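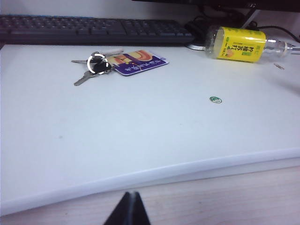

What time does the roost at Plullstead need counting from? An hour before sunset, from the south end of the wall, and stay until the last birds are down.

Notebook, Tuesday, April

On the wall by 6:10 pm. Wind light westerly, tide dropping, mud showing as far as the second groyne. Yufang Xu did the north end from the sluice and I took the south. Clickers for both of us, one species each at a time.

Totals after comparing sheets:
Dunlin 254
Redshank 54
Gray Plover 13
Greenshank 5, all on the near pool

Curlew were coming in over both of us, so the overlap is a mess and I've left them blank. Next time whoever is at the sluice takes everything that crosses the channel. We agreed this in March and then both forgot.

The dunlin number is from the second sweep. First sweep was interrupted when a peregrine came through low from the Carncombe side and put the lot up. They settled again in ten minutes or so, tighter than before and further out. Yufang thinks part of the flock went across to the Nyaga saltings and stayed there. Possible. I was looking the wrong way.

One redshank with a yellow flag on the left leg, could not read the code. Si-woo Jin had a yellow flag at Ekik last month and is checking whether his photo shows anything legible. If it's the same scheme I'll send both records in together.

Gray plovers are well into breeding plumage, about half of them with full black bellies. Dunlin more mixed. No knot at all.

Scope: the focus wheel on the old one is slipping again past 40x. Fine for counting, no good for rings. Use the newer one for leg work until it has been looked at.

To do
- type up the sheets and put the blanks in as blanks, not zeros
- ask Si-woo for the Ekik flag photo
- redo curlew on the next evening tide
- new pencil for the sluice clipboard

Recent entries
Carncombe: first wheatears on the cliff path
Nyaga saltings low tide count, March
Ekik gull roost, notes on method
Leg flags seen this winter

Contact | Copyright the notebook's authors | Back to top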